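Home Files Issues Wiki Releases

# livik-wordlist

Hi! I keep this list of household words in English and Portuguese because I got tired of looking up the same ones again and again. It has 692 entries, mostly laundry, bedding and kitchen stuff, and it grew out of a shared note with Glória Morais (she fixed my plurals, bless her).

## What's in it

- `words.csv`, the main list, with 4 columns: English, Portuguese, room, notes
- `maybe.csv`, words we still argue about. "Fitted sheet" has been in there since May!
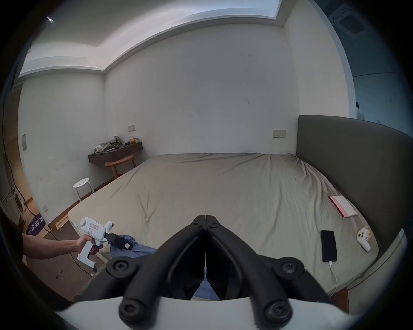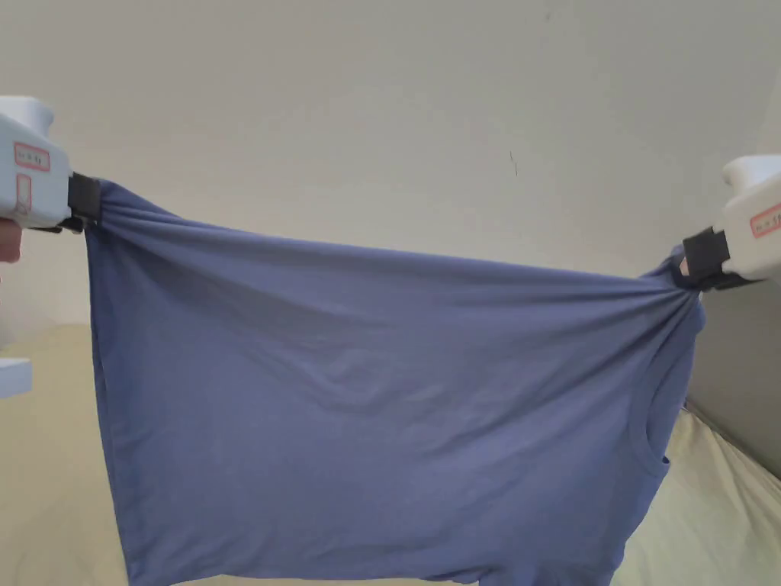 ## Using it

Open the CSV in whatever you like. It's UTF-8, so if the accents look like soup, check your import settings first. I drop it into Skaklow for flash cards and it takes up to 2 minutes to load on my old laptop.

## Known problems

Regional words are a mess. Marloes De Haan sent a big batch of fixes and I've only merged the kitchen ones so far. Send more anyway, one word per line please!

Last updated Nov 26, 2025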